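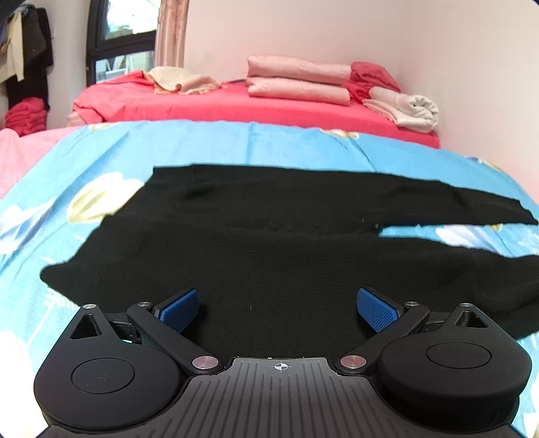

图4-1 手持夹爪在床面上方张开,两块蓝色网纹指垫相对,下方是一件摊平的黑色针织衣物

第四章 从一对指头开始:自制手持夹爪

读到这一章的时候,你的桌上大概已经堆了不少东西:前三章攒下来的螺钉盒、一两块打废了的底板、几根剪短了又舍不得扔的线。不要急着收拾,这一章里它们多半还用得上。我们打算慢慢地做一件看上去很简单的工具,一把可以握在手里的双指夹爪,然后拿着它去对付家里最不听话的一类东西,也就是布。

许多读者写信来问,为什么不从机械臂讲起。这个问题问得很有道理,我自己当年也是先买了一套臂,六个关节,光是调零就调了大半个秋天,等到终于能让它稳稳当当地伸到桌子那一头,才发现末端那只爪子根本捏不住一只袜子。后来我在斯塔伦科姆(Stulencombe)的共享工坊里租了一格工作台,认识了一群同样喜欢折腾的人,大家聊来聊去,得出一个朴素的看法:臂可以借,可以买,可以以后再说,爪子却最好自己先做一遍。你用手握着它,手腕替你当了机械臂,剩下的问题就全都落在两根指头上了,哪里松、哪里歪、哪里使不上劲,手心里一清二楚。

4.1 本章要做什么

本章的主要制作对象叫“克拉梅奥”(Clameo),这是工坊里几位老成员给这套图纸起的名字,叫顺口了就没有再改。它的结构并不新奇:中间一块底板,左右各一组连杆,连杆的末端各装一块指垫。两边互为镜像,所以图纸只需要看懂一半,另一半翻过来就是。初学者最常犯的错误也恰恰出在这里,打印的时候忘了翻,结果得到两只左手。请在切片之前看一眼零件编号后面的字母,我已经不知道为这件事浪费过多少料了。

请翻回去看看图4-1。底板在中间,表面有细密的竖棱,靠上的位置有一个小小的白色十字标记。左右连杆与底板相接的地方,各有一颗银色的枢轴螺钉。这两颗螺钉值得你多花些心思,整只爪子的手感差不多都由它们决定:拧得太紧,指头张合发涩;拧得太松,两块指垫就对不齐。我的习惯是先拧到底,再往回退一点点,张合几次,听一听有没有咔嗒声,然后再退一点点。这个办法说出来实在不够精密,可是做过几只之后,你的手指会记住那个位置的。

4.2 为什么要选布

硬的东西好夹。一只杯子、一块积木、一支笔,形状是定的,你知道它在哪里,它也老老实实地待在那里。布就不一样了。同一件毛衣,摊平了是一个样子,提起一角又是另一个样子,放下去的时候,袖子还会自己找地方待着。对于刚做好的爪子来说,这是很严格的考试,也是很有意思的考试,我至今还记得第一次顺利提起一条枕巾时的那种高兴,简直想把整条街的人都叫来看!

针织物又是布里面比较特别的一种。它有弹性,表面带纹路,夹得浅了容易滑脱,夹得深了又会连底下的床单一起捏起来。深色的针织衣物还多一层麻烦,褶皱的明暗差别小,眼睛不容易判断哪里拱起、哪里贴着床面。如果你打算在后面的第七章里加上摄像头,这一点现在就可以留心了。花床单倒是个不错的帮手,衣物的边缘落在浅色花朵上时,轮廓会清楚得多。

练习的场地不必讲究。工坊里有宽大的工作台,家里有床,两样我都用过,说句心里话,我更喜欢床。床面是软的,指尖往下压的时候会陷进去一点,正好可以体会指垫和布之间的接触。台面太硬,新手往往一下子戳到底,连杆跟着一抖,心也跟着一抖。练习之前把要夹的那一件单独摊开,别的叠好放到旁边去,这样夹错了也不至于牵连一大片。

4.3 需要准备的东西

结构件用普通的黑色耗材打印即可,不追求光滑,层纹略粗一些也没有关系。指垫请单独用软料打印,颜色随意,不过我建议选一种跟机身差别明显的颜色,练习时余光一扫就知道指尖在哪里。指垫的表面要有细网纹,图纸里已经画好了,切片时注意不要让软件自作聪明地把它抹平。

整套零件的打印时间跟你的机器脾气有关,我那台老机器叫“杜安”(Duan),要从傍晚一直忙到第二天早饭以后。螺钉请按照附录二的清单购买,枢轴处用圆头的,其余的小螺钉用短一号的。长螺钉当然也能拧进去,只是尾巴会从另一面冒出来,刮到毛衣就要勾丝,我有一件很好的开衫就是这样牺牲的。

如果你想记录每次张合的角度,可以再加一块“埃西斯”(Esis)小板。它不属于本章的必做内容,手头紧的读者完全可以跳过,等到第六章再回来补,不会影响后面的阅读。

4.4 动手之前的几句唠叨

第一,请先空手做一遍。伸出拇指和食指,把一件旧毛衣从床上捏起来,再放下,再捏起来。注意你的两个指头是怎样靠近的:它们多半会先在布面上轻轻推一下,推出一个小小的褶,然后才合拢。夹爪要学的正是这个动作,指垫向内倾斜的安装方式也是为它服务的。

第二,请不要在饿着肚子的时候装连杆。这条听上去像玩笑,可我每年带入门班,总有人在晚饭前匆匆忙忙地把垫片装反,然后花一整个周二的晚上去找毛病。

第三,准备一个本子。夹起来了写一笔,滑脱了也写一笔,顺手记下抓的是领口、下摆还是袖子。头几页一定很难看,没有关系,我自己的头几页现在还夹在书架上,偶尔翻出来,字写得歪歪扭扭,旁边还沾着一点润滑脂。

练习4-1 取一件旧的针织衣物,在床上摊平,袖子向一侧伸直。用手指分别在下摆、袖口和衣身中央各捏起一次,观察褶皱从哪里开始出现,并在本子上画下来。画得像不像都不要紧。

练习4-2 打开左侧连杆的图纸,找到枢轴孔、两个小螺钉孔和三角形的镂空,用铅笔标出它们在右侧零件上的对应位置,然后与右侧图纸核对。

下一节我们就从底板开始装起。请把内六角扳手找出来,再在桌上铺一块浅色的旧毛巾,小螺钉掉在上面不会乱滚。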